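Workshop notebook, Skavbridge bench cell
Entry 2025-04-24
Kept by Nga Khổng. Copy to Hậu Sầm.

Subject: handling rule for harnesses, draft 2 of the Gilbert work instruction.

The purpose of this entry is to record how clause 212 is being applied at the bench before the text is released. The clause states that a harness shall be gripped at one point only, that no terminal or connector shall carry load during the lift, and that free ends shall be clear of the bin before any sideways travel begins. The November issue said only "handle with care," and two shifts read it in two ways.
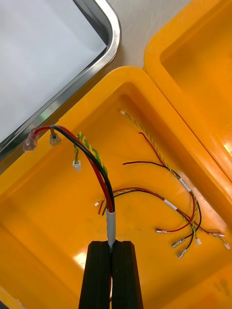
Clause 212 does not yet say where the single grip point should be. My proposal is the wire directly below the sleeve, with the sleeve upright above the fingertips. With that grip the red and black leads arch over to the left and their covered terminals hang free, as does the white connector on the yellow and green pair. The drawback is clearance. The ends hang low over the tray, and one of the terminals overlaps the rim. The draft should therefore require a vertical lift until the lowest end has passed the rim, and should define the lift height from the lowest end and not from the fingertips. Grip force remains at the Evurano default setting until pull tests are complete.

Segregation of parts is covered by clause 214. Each part family has its own bin, and the lined metal tray between the lower bins is the only permitted set-down area. Motors, circuit boards and harnesses shall not share a bin at any time, including during changeover. Cables belonging to the arms shall be dressed so that they do not rest on parts. I would add a check of cable routing to the start-of-run list, to be signed before the arms are enabled.

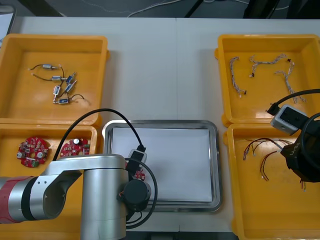

Hậu Sầm replied that the cable check should be repeated after every tool change as well as at the start of a run, and that a signature alone is weak evidence unless the sheet also names the position of each tie point. He would also keep the set-down rule in a separate clause so that the Girix cell can adopt it without the rest.

Both points are accepted. Clause 214 will be split in the next draft.

Open items:
Grip point wording for 212, to be agreed with Hậu.
Pull tests, 100 cycles, form 1070.
Tie point sketch for the cable check. Not started.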